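Contents Previous Next Index Glossary

Chapter 10
Furnishing a Room with Two Uses

Many homes have no spare room for an office, so the desk goes wherever there is wall to put it against. This chapter covers rooms that share laundry and desk work — how to place the furniture and how to keep a path clear.
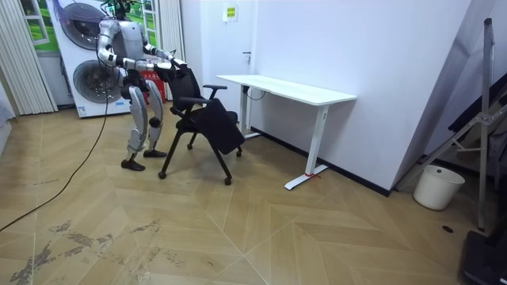 Seating is the first choice to make in a shared room. A chair that rolls can be moved out when the machines are in use. The black one by the white desk has four small casters and two armrests. Measure armrest height before buying, as many chairs will not slide under a thin top. Edith Marulanda's room plans, used on page 482, allow 70 centimeters behind the desk.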